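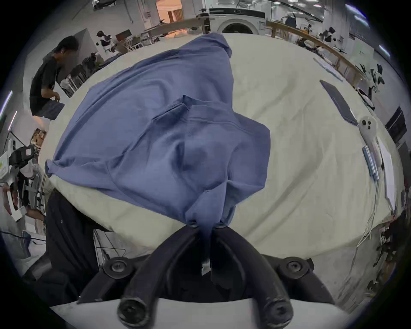
Blue collared shirt on the table, ticket 3537

Filed under: Laundry Room & Appliances > Dryer > Open

Hi Rosemarie, me again about the dryer at Grube! I ran it twice more like you asked, once on Cotton and once on Easy Care, and both times it quit with 4 minutes left on the display and beeped at me (so loud, by the way). I cleaned the lint filter, emptied the water tank and pulled the plug for a bit. Same thing. Then I tried the timed program with only 2 towels in it and that one ran right to the end, so I'm guessing it's the moisture sensor?

Helmut thought the door latch might be loose, but it clicks fine for me. Could you ask Wolfram if he still has the spare sensor from September? I'm home after 4 most afternoons and I'll leave the side door open.

Thanks so much!
Kai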